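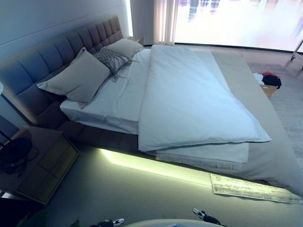 A bedroom at Chisholm, with the duvet folded lengthwise and the robot's grippers just in view.

Home | Our flats | Long stays | About us | Jobs | Contact

About Nutmont
2018-06-01
By the housekeeping manager, Nutmont

Print this page | E-mail this page

Hello, and thanks for clicking on the page most people skip! I was asked to write it because the old one was mainly about the founders and a boiler, and the thing guests ask me about in the lift these days is the robots. So I'll do the company first, quickly, and then get on to them.

Nutmont lets furnished flats by the night, the week or the month. We have 69 of them in two buildings, Chisholm and Seneck, which are a short walk apart if the crossing is kind to you. Chisholm is the newer one with the big windows. Seneck is the older one with the deeper baths, and people who like Seneck will not hear a word said for Chisholm (and the other way about). A good many of our guests are here for work, some are between houses, and in December we get a lot of grandparents.

I started as a room attendant at Seneck and I still do a few flats a week, partly to keep my hand in and partly because I like it. You put the radio on, you strip the bed, you find one sock. There are worse mornings.

What housekeeping is like here

A hotel room is a bed and a bathroom. A flat is a bed and a bathroom and a kitchen and a sofa and somebody's half jar of pesto, and if they're staying a month you are working around their life. Their clothes are in a basket on the rug, their papers are on the floor by the bed, the phone charger is wherever they left it. We don't tidy people's belongings away unless they ask. We work around them, and learning to do that nicely takes a new starter longer than learning the corners on a sheet.

The beds are the heavy part. Ours are big, with tall padded headboards and proper thick duvets, and then there's the runner and the cushions and the blanket. They look lovely and they are murder on the shoulders. When I took over the rota, sore backs and wrists were the main thing in the accident book, year after year, and I'd lost good people to jobs at a till because of it.

So, the robots

We have three of them, on trial from a firm called Trusance, two at Chisholm and one at Seneck. They have two arms each with a gripper on the end, and they come up in the service lift with whoever is on that floor. Mostly they do bed work: pulling, folding, holding one side of a duvet while a person does the other. They can also pick things up and put them in a basket, very slowly, with enormous care, like somebody handling a wedding cake.

They are not fast. I want to be fair about this because I've read things that make it sound as if you press a button and go for lunch. A good attendant will turn a whole flat round in about 45 minutes and has the bed done early on in that. The robot on its own would still be considering the pillows. Fringed cushions are a particular trouble, and so are soft runners that slide off the side as soon as you look away. Where it earns its keep is the lifting and the holding, over and over, on the tenth bed of the day when your arms have gone.

What has changed for us

The first thing is that we work in pairs less. Big beds used to be a two-person job, so I had to send people round together whether they got on or not. Now one person and one robot can do a bed, and I can put the second person in a kitchen, where we always ran out of time. Some of the team are delighted. A couple of them miss the chat, and I do understand that, so we kept the old pairs on at Seneck for the mornings and we all stop for tea together at half ten whatever the robots are doing.

The second thing is who does what. Four of our attendants have trained to run the robots, and they're paid more for it. That was a row, I won't pretend it wasn't. The first plan was to call it "part of the role", and the team said no, and they were right, and it was put straight before the trial began. They set the robot going in each room, they decide what it can and can't touch, and they stop it when it's got itself in a muddle. They also fill in a sheet at the end of the shift saying what went wrong, which Trusance collects. The sheets are very good reading. One of them just says "runner again".

The third thing is hours. We told everybody at the start that no one would lose shifts to the trial, and no one has. I do get asked what happens when the machines are quicker, and I don't know. I'd sooner say so on here than have someone find a cheery promise on our website in a few years and wave it at me. What I can tell you is that the team has a say in whether the trial goes on, and that the next talk about it is in December.

And the fourth, which I didn't see coming, is that we've had to be a lot clearer about how we do things. You can tell a person "make it look nice". You can't tell a robot that! We had to sit down and agree which way the duvet folds, how far the runner hangs and where the cushions go, and we found out that Chisholm and Seneck had been doing it differently for years. There was a proper argument about pillows. Chisholm won.

If you're staying with us

You don't have to have a robot in your flat. Tick the box when you book or ring the desk, and we'll send a person, same price, same day. If you do say yes, it never comes in without one of our attendants and it doesn't come in at all while you're asleep or in the bath (we've been asked). It does have cameras, as it needs to see the bed, so have a read of the privacy page before you decide, and put away anything you'd like kept out of sight.

Children love it. Dogs are mixed.

If you'd like to work with us

We usually have a vacancy or two, more so before Christmas. You don't need to know anything about machines and you don't need to have done hotel work. New starters get 30 hours alongside someone experienced before they take a flat by themselves, and the robot training comes later and only if you fancy it. Lunch is provided, shoes are provided, and you can choose which building you'd rather be in, though we do swap people over when there's sickness.

Ring the desk at either building and ask for housekeeping. If I don't pick up I'm probably on the third floor at Seneck with the radio on, so leave a message and I'll ring you back after lunch.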